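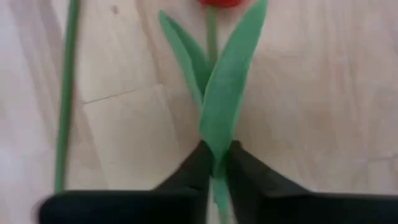

by Maree Tolhurst

So I said I'd write up the pinching business once I'd calmed down, and it's Sunday and I've had two coffees, so let's go.

For those who haven't been following along, Delaunay is my flower robot. It lives in the back shed at Wenport and its whole job is to pick up fake flowers off a board and stand them in a vase. I've been at it since April and it had been getting pretty good! Roses were fine. Plain stems were fine too, they're just rods really. I was starting to get cocky and had told my sister it could do the table for her birthday.

The trouble started with the leaves. The red one has a pair of green leaves that come up in a V from low on the stem, and if the fingers close a bit high they get leaf and stem together, all bunched up. You can see it from the wrist camera, the green goes skinny and dark right where the tips meet. I'd been ignoring that because the flower mostly came up anyway. But leaf is slippery stuff, and sometimes the arm would lift, the stem would slide, and the whole thing would end up on the floor behind the bench where the spiders are.

My brilliant fix was to squeeze harder. The gripper is a second-hand Cemalitz and it's set up through a program called Tuner, which has a force slider and a little padlock icon next to it. I'd always kept the slider on 40 with the padlock shut. I opened the padlock, nudged it up, did a few picks, and it held on beautifully. Then I put it back to 40 and shut the padlock and went in for lunch feeling very responsible.

Except it hadn't gone back. The number on the screen said 40, and the gripper was still running on the higher one. I had no idea. I came back out, started a run, and it picked up the red flower with the leaf folded in again, same as always. I could see the stem was going to slide, so I did the thing I have told every single visitor to that shed not to do and reached in to straighten it.

It had a retry in it (my code, my fault). If the stem slips, open the fingers, wait a moment, close again. It opened, I had my finger exactly where the stem was meant to be, and it closed.

Ow. Ow ow ow. Nothing broken, I want to say that up front as my mum reads this. I got a black nail and a fair bit of swearing out of it, and a very undignified minute trying to reach the stop button with my left hand, which I'd put on the right side of the bench behind the glue gun. At the proper setting I've had my finger in those tips on purpose and it's a firm handshake. This was a car door.

Once I could type again I went through the log. It runs to thousands of lines and I read most of them with a bag of peas on my hand. Line 3,637 is the one. Tuner sends the new force value, the gripper comes back with "busy", and Tuner shrugs and updates the screen regardless. I must have clicked save while the fingers were still moving from the last pick. The padlock only locks the slider, too. I'd been treating it like some kind of safety catch for months, and all it does is stop you bumping the thing with your mouse.

I tried it again afterwards with a carrot standing in for me. Save while it's moving, screen says 40, carrot gets squashed. Save while it's still, carrot's fine. I did that 4 times each way and then we had carrot soup. I've written to Cemalitz and got an automatic reply so far. If you have one of these, have a go with a vegetable and tell me what yours does, I'd really like to know if it's only my old firmware.

Changes in the shed since then:

The script now asks the gripper what force it's on before every run, and if the answer isn't what I expect it won't start. It takes no time at all and I'm a bit embarrassed it wasn't there already.

Retry doesn't close by itself any more. It opens and sits there until I press a key, and the key is on the far side of the bench so I can't have a hand in there while I press it.

Stop button moved to the front edge, screwed down, glue gun banished to the house.

And the slider stays where it was. The flower was never slipping for lack of squeeze, it was slipping because the fingers were coming in too high and catching leaf. I've shifted the grab point lower, down where there's just bare stem. First few goes it overshot and came in with the tips scraping the wood, so there are some scratches on the board now, but I think that's a height thing and I'll look at it next weekend when I can bend this finger properly.

Birthday table is off, by the way. She's getting a cake. Comments are open if anyone knows how to get a "busy" reply to show up as an actual error in Tuner, I've been through all the menus and can't find it.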